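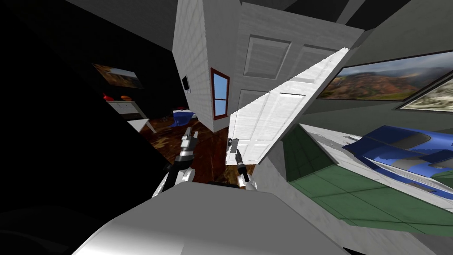
Simulated head view from the Otia room, both grippers out, door and handle past the right one.

Run 3947 stopped itself with a joint torque fault on the left arm, and I spent most of a week blaming the wrong thing. Notes for anyone else running Skivisstead with a two-arm model.

The task is a plain one. Drive up to the door, reach for the handle with the right gripper, pull, back off. The left arm has nothing to do and is supposed to hold a fixed pose. In 18 of 60 runs it did not hold. It drifted inward over the approach, touched the right forearm, and the contact solver answered with a force no real arm would survive. The safety layer saw the torque spike and cut both arms, as it should.

My first guess was the controller gains. I halved them, then doubled them. The drift changed speed but always went to the same place. That should have told me the target was moving and the controller was following it faithfully, but I kept tuning for two more evenings.

The second guess was the collision mesh. The body shell is a single convex hull, and it is fatter than the visual model. I swapped in a tighter one. Fewer false contacts with the shell, same fault.

The cause was the hold pose. I had stored it in the camera frame. The head tilts a lot during the approach to keep the handle in view, and every degree of tilt carried the stored pose along with it. With the head level the error is zero, so my bench test passed every time. I wrote the bench test with the head level because that is the default.

The fix is one line: store the hold pose in the base frame at the start of the task and leave it alone. I reran all 60 with the same seeds. No torque faults. Two runs still fail at the handle, where the right gripper closes early and slides off, and that is a separate problem.

What bothers me more is the safety layer. It caught the fault after contact. The drift itself was plain in the joint logs for 30 control steps before that, and nothing was watching it. A commanded hold that moves should be a fault of its own. I have added a check that compares each idle arm to its pose at task start and stops the run if any joint is off by more than a set limit. The limit is loose for now. Tighter values trip on the base accelerating.

The same pose code is in the Lanz branch, which goes on hardware. I have locked that branch out of two-arm tasks until the check is merged there too. If you copied the hold routine from my Inenska post last June, you have the bug. I have corrected the listing in that post and left the old version under it, marked.

Next is the early close on the handle. I suspect the contact threshold on the fingertip, but I suspected the gains too, so I will read the logs first.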